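Laundry Tips from the Hetton Open Day

Notes by Santino Henríquez, 8 Jul 2020. The humanoid hangs in a walker-type stand near a stacked washer-dryer, and an operator steadies the stand by hand.

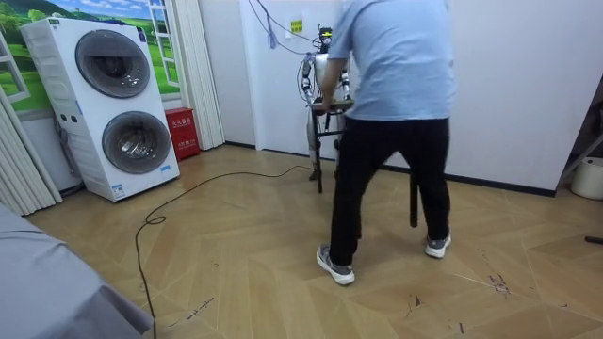

Before loading

Empty pockets and close zippers. Cauã Barbosa, who ran the demonstration, sorts by fabric weight first and color second. Towels go in a separate load.

Keep the floor in front of the doors clear. A person with a full basket trips on a cord as easily as a machine does.

Loading

Fill the drum loosely, to three-quarters at most. Shake out sheets before they go in. Wipe the door seal with a dry cloth.

Drying

Clean the lint filter after each load. Remove shirts while slightly damp and hang them at once. Leave the washer door ajar for 30 minutes after the last load.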